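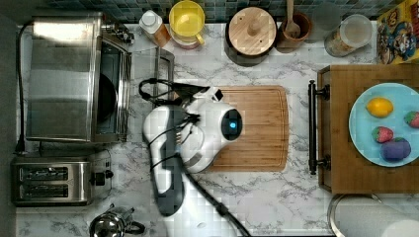 My neighbor Oriana Saavedra wrote her own obituary at 81 and kept it in a kitchen drawer with the takeout menus, and I have come around to thinking we should all do the same. Hers ran 161 words. It named her sisters, her years at the Figueroa cannery and her feud with the Brorholm post office, and when she died last October her children only had to fill in the date.

I've read a great many of these notices – my mother clipped them, and I suppose I caught it from her – and the ones I love best sound like the person talking.
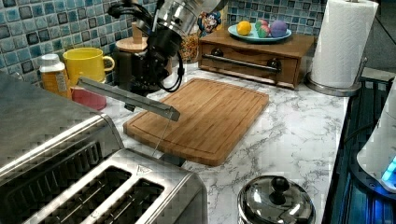

Blue mosaic tile behind a marble counter.

Our paper charges by the line, so grieving families start cutting, and the first thing to go is always the good part, the pie or the terrible singing. Write yours while you're in a cheerful mood, dear readers, and leave the singing in. I've started mine, and so far it is mostly about my dogs.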